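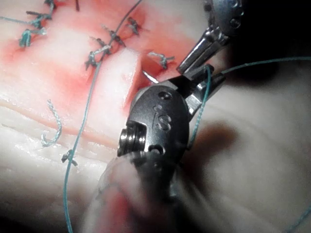 Wilma Forsyth

Notes for the February talk, reading room, 2 p.m. start

Opening. Thank the library for having me. Say who I am: I did the indexing for the Plernamden town papers and I have been doing local history indexes ever since. Ask who in the room has used an index this month. Ask who has cursed one.

Point one: what an index is for. A reader comes with a name or a street and wants a page. They may have the wrong spelling. They may only have a married name. The index has to meet them where they are. Tell the story of the mill entries. The mill had three names over its life and the first index listed each one separately, with no links between them. People found a third of what was there and went home.

Point two: start with the source. Read the whole thing before making a single entry. With the town papers that was 300 pages, and I read them once with no pencil in my hand. By the end I knew that "the Bridge" meant the footbridge until the flood and the road bridge after it. If I had started on page one I would have put them together.

Pause here. Water.

Point three: names. Go slowly, this is the part people write down. Enter the name as printed. Cross-reference from every other spelling you meet. Do not correct the source. Elsie Cosgrove found a family listed under two spellings in the same obituary, and both are in the index, each pointing to the other. Mention nicknames only if there is time.

Point four: how much to include. Passing mentions are the hard ones. My rule is that if the page tells you something about the person, it goes in. If the person is only in a list of guests, I put the list in as one entry under the event. Declan Ormsby does it the other way and includes every guest. His index for the Te Moana newsletters runs to 85 pages. It is a good index and it took him two winters. Say that both ways are fine if you tell the reader at the front which one you used.

Point five: checking. Pick some 19 entries at random and look up every page number. If one is wrong, check that whole letter. If several are wrong, check everything. Read out the wrong entry from my first index (cemetery, see school board). Let them laugh.

Handout. One side only. Sample entries on the left, blank lines on the right. Kirsty has the copies. Give them out now and not earlier, or they will read ahead.

Exercise, if we are running on time. Read the paragraph about the band concert aloud twice. Everyone writes down the entries they would make. Compare with a neighbor. Take three answers from the floor.

Questions. Likely ones: software (a spreadsheet is enough to begin with), copyright (ask the desk, they keep a sheet on it), how long it takes (longer than you plan).

Close by asking for help with the church minutes. Sign-up page is on the table by the door. Leave the slide with my email up while people get their coats.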